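**Rumard opens laundry-and-tidy robot service to small operators, and asks them to take a fair bit on trust**

January 21, 2024

Rumard has put its two-armed tabletop tidying unit, the Plivar, on offer to small kennels, groomers and boarding catteries. The pitch is simple enough. Staff spend hours every week sorting bedding, collars, toys and bowls, and Rumard reckons a pair of arms bolted to a bench can do the dull end of it while the humans get on with the animals.

The hardware isn't for sale outright. Customers sign up for a monthly plan at $2000, which covers the bench unit, remote support and what the company calls "skill updates". There is a minimum term of five months. Rumard supplies the grippers and replaces them when they wear, although the sample agreement sent to this newsletter puts a limit of two replacement sets on each term and says nothing about what a third would cost.

Fiorella Lo Presti, who runs the commercial side of the Plivar program, said the unit had been trained on "the stuff that actually lives in a pet business" and that soft goods had been the priority from the start.

"Anyone can pick up a block," she said. "We went after the floppy things, because that's what fills the baskets."

She has a point. Cloth is hard for robots. It folds over itself, hides its own edges and changes shape as soon as it is lifted. Mix two or three materials in one item and the job gets worse, as a grip that suits canvas can drag or snag on mesh. Pet gear is full of that sort of thing, and a groomer who has spent an afternoon untangling harnesses from towels will not need it explained.
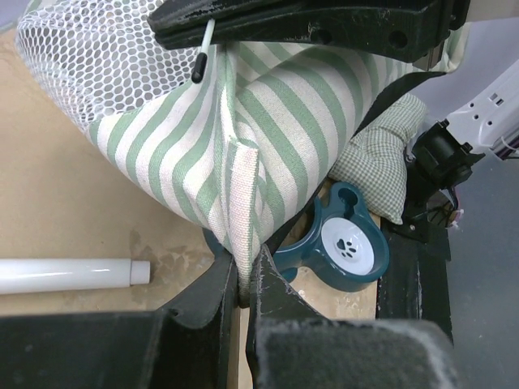
*A Plivar gripper pinches the end of a striped fabric item with a mesh panel. A paw-print bowl sits in its holder to the right.*

Lifting, though, is the part of the job that makes for a good brochure. What a kennel owner is paying for is the bit after, where the item ends up folded, or on the right shelf, or back with the right dog. On that the published material is thin. Rumard's product sheet lists "sort, stage and fold" as supported tasks, then adds in the notes that folding is "in preview" and may need a staff member nearby. It gives no figure for items handled per hour. It gives no figure for dropped items either.

Asked for both, Ms. Lo Presti said results depended heavily on the site and that the company preferred to talk numbers with each customer after installation. That is an odd order of events for anyone deciding whether to sign. A boarding business in its quiet season can't easily absorb five months of payments to learn that its own favourite brand of blanket is one the robot doesn't care for.

Hygiene is another grey area. Bedding in a kennel comes off the floor in all sorts of conditions, and the cleaning guide we were shown runs to a single page. It tells operators to wipe down the fingers with a mild cleaner between batches. Whether that would satisfy a vet who boards sick animals is a question Rumard left to the vet.

The company does deserve some credit for the choice of test items. Plenty of demonstrations in this field stick to clean white face cloths on a bare bench. Working with patterned fabric and pet things sharing the table is closer to what a customer would be dealing with, and it suggests the people doing the training have at least looked at the right products.

Still, the competition hasn't gone away. Brivum sells a plain sorting conveyor with bins that two people can run between them, and it comes with an ordinary warranty and no subscription. Carbone, which hires out commercial folding tables to laundries, has been offering a pet-sector package since November. Neither can pick a harness out of a heap. Both will tell a customer on the phone what they cost over the life of the machine, and both will take the gear back inside a trial period.

Rumard offers no trial. Ms. Lo Presti said one was "under discussion" but wouldn't put a date to it. She also confirmed that remote support staff can see through the unit's cameras while they help with a fault, a detail that sits well down in the agreement and that operators with clients coming through the workroom ought to read carefully.

Our advice to members who have been asking is to get an on-site demonstration with their own gear, dirty if possible, and to ask for the folding to be shown from start to finish. Bring a watch. If Rumard won't agree to that before the contract is signed, the conveyor is still there.

Orders are being taken now, with the first installations to be scheduled once site checks are done.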